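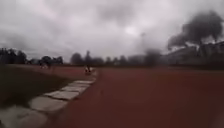 The running track at Dilton, with a cyclist near the inside edge and smoke over the trees behind the long gray building.

21 Mar 2021

I drove 138 miles to the student rover day at Dilton, mostly because the flyer promised "fully self-driving" machines and I have heard that one before.

The job sounds simple. Each rover follows the curb between the track and the grass for 112 meters, then stops at a flag. The Trenent club went first and theirs did pretty well until the bend, where it drifted onto the grass and a student steered it back with a game controller. They scored it as a completed run. I asked why and was told steering help is allowed "for safety" up to three times. So, mostly self-driving.

The Gellorero team had spent almost $2000 on theirs, a good part of it on one sensor. It quit twice before the bend. The Isah entry cost $630, used a plain webcam and got to the flag on its second try, slowly, with no hands on it. I would have liked to see it do that again, but each team only got two runs.

The students were happy to talk about what broke, more so than the flyer was. There's a rematch in November. I'll go if they drop the steering rule.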